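Waltow Home & Workshop Forum > General Chat > Machines and gadgets

Thread: Will a robot ever do my ironing pile?

Started by shirley_sugden, November 7, 2018

Evening all. My sister has been telling me for years that there's no point learning to fold a fitted sheet as the machines will be doing it soon. Well, I'm still waiting! I have a family of five, a basket that never gets any emptier and a dishwasher that needs everything rinsed first anyway. Does anyone here know how far off we really are? I don't mean the little round vacuum things, I mean proper laundry.

kamran_a replied:

Further off than your sister thinks, Shirley, though I'd love to be wrong. I fitted packing lines at Bunting for 18 years and a machine will put the same tin in the same box all day long without a grumble. Hand it a pair of trousers and it's a different trade altogether, as cloth never lands the same way twice. Have a look at what the poor thing is up against.
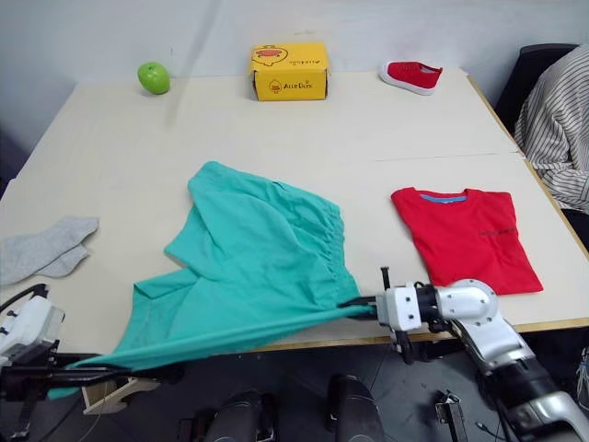 Teal bottoms, one arm on each end. The red T-shirt next to them is already folded.

Look at the twist in it! You or I would give them a good shake and lay them flat by the waistband without thinking.

eylul_t replied:

I think you're being a bit hard on it, Kamran. It has the waistband in one hand, and that's where I'd start too. My nephew is 9 and he'd have them by the leg, inside out, with a sock still in there somewhere. And that T-shirt is folded more neatly than anything in my drawers, whoever did it.

kamran_a replied:

"Whoever did it" is doing a lot of work there, Eylül :) Could well have been the person in the stripy shirt.

Miroslava M replied:

I ran the finishing room at Pitwood until April and I'd side with Eylül, mostly. People forget how much of folding is just getting hold of the right bit. We had new starters who took 2 weeks to stop grabbing a fistful. If a machine can take a small pinch of knitwear and keep hold of it, I'd call that the hard half done. The folding after that is only going from one place to another.

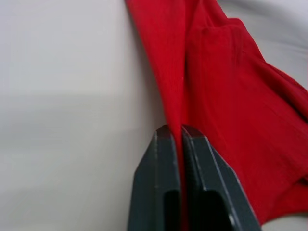
What the fingers still lack

Forgot to say, I put that heading in as my post was getting long and my daughter says nobody reads a wall of text. Anyway, it's feel. With a ribbed edge like the one on that red knit, I can tell with my thumb whether I've got one layer or a couple, and I don't know how you'd teach that to two hard square-ended fingers. Perhaps they manage it by looking. I'd still want to see it do a whole rail of jumpers before I handed over my apron.

hiyori_takeda replied:

Lovely thread, this. I'd disagree with Miroslava on one thing, which is that the going from place to place is where I come unstuck myself! I bought a Zunus folding board for the shirts, 159 pounds if you please, and it lives behind the wardrobe now. I'd happily have a slow robot. It could take all night over a pair of pyjamas as long as I was asleep.

shirley_sugden replied:

Thank you all, you've cheered me up no end, even Kamran. I'll tell my sister to keep practising her fitted sheets. Does anyone know a good way of doing them, while we're here?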